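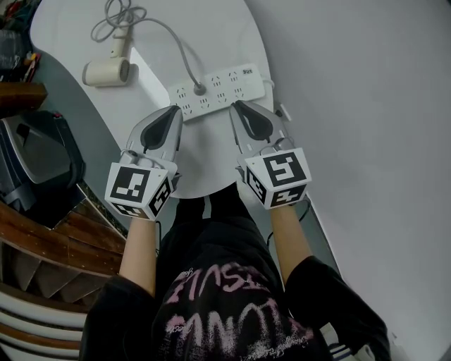 Power strip on one of the white tables, Drarora open day.

Drarora is the old butter factory at Trurnumis, on the river side of the railway line. It was closed for a long time and has been turned into workrooms that are let by the month. They hold an open day once a year and I had meant to go to the last two. This year I got there. I left home early on 18 April 2025 with a thermos and half a fruit cake, and did the 118 kilometres without stopping except for petrol.

Parking is in the paddock behind the silo. It costs nothing but it is rough, and low cars should stay near the gate. Entry was a gold coin. You are given a photocopied map at the door with the rooms numbered in the order they were built, which does not match the order you walk through them. I gave up on the map and followed the people in front.

The ground floor is the best part if you like old buildings. The receiving bay still has its loading platform at the height of a cart, and the concrete has been worn into a dip where the cans were dragged across. They have left the dip and painted a yellow line around it. Beyond that is the churn room. One churn is left, a Tukach, with the maker's plate polished up and the drive belt missing. A sign on the wall says it held 800 pounds of cream. The floor slopes to a drain in the middle and I noticed everyone walking a bit crooked.

The cool store is next door. The walls are packed with cork, and there is a square cut out and covered with perspex so you can see how thick it is. A potter has the cool store now. It keeps an even temperature through summer and the clay does not dry out, according to the card on the door. I bought a small blue bowl for $60, which was more than I had planned to spend before morning tea.

Morning tea was on the old weighbridge: scones, jam, tea from an urn, instant coffee. The scones ran out early. The next lot came out while I was still in the queue, so I did all right.
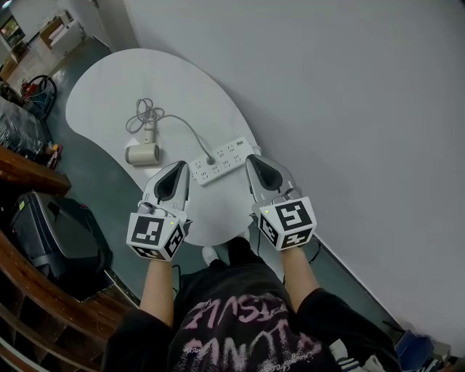 White table with a curved edge. The floor needs covered shoes on open day.

The rest of the building was altered a good deal in the conversion. The factory office, the test room and the pay window have gone, although you can see the outline of the pay window in the brickwork on the outside if you go round by the tank stand. I would have liked that kept. The new partitions stop short of the ceiling so the original trusses are still in view, and the trusses are worth looking at. They are hardwood, bolted at the joints, and a few have the carpenter's numbers cut into them.

There was a display on the town in the long passage. Most of it was photographs of floods and football teams. One panel listed the suppliers in the factory's busiest year, 445 farms by the count given, and people were going down the list with a finger looking for their family. I found two names from my mother's side. They had a farm at Taipe, further up the valley, and sent their cream down by rail. The panel says the Taipe siding was pulled up in May of the year after the factory closed. I had always heard it was earlier.
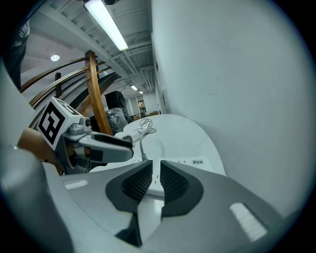 Up close: light grey shell, dark grey pads.

The boiler house is only opened for the guided tour, so put your name down when you arrive. Ours went for half an hour. The boiler itself was sold for scrap but the brick setting is there, and the chimney, and you can put your head in and look up. The guide went through the coal supply in a lot of detail – where it came from, what it cost, who was blamed when it was late. Some of the younger children wandered off. I thought it was the most useful part of the day and took two pages of notes.

Lunch was a sausage sizzle by the silo. There is also a bakery in the main street which does a decent curry pie, but it shuts early. I walked down to the river afterwards to look at the intake pipe. The track is steep at the bottom and there is no rail.

A few practical things. The toilets are at the far end past the cool store and are not signposted from the front. The stairs to the loft are narrow, with no lift, and the loft was shut when I was there. Dogs on leads are allowed in the yard only. Bring cash – the card machine at the pottery worked, the one at the tea table did not.

I drove back the long way through Taipe to see if the siding platform was still there. It is, under blackberries.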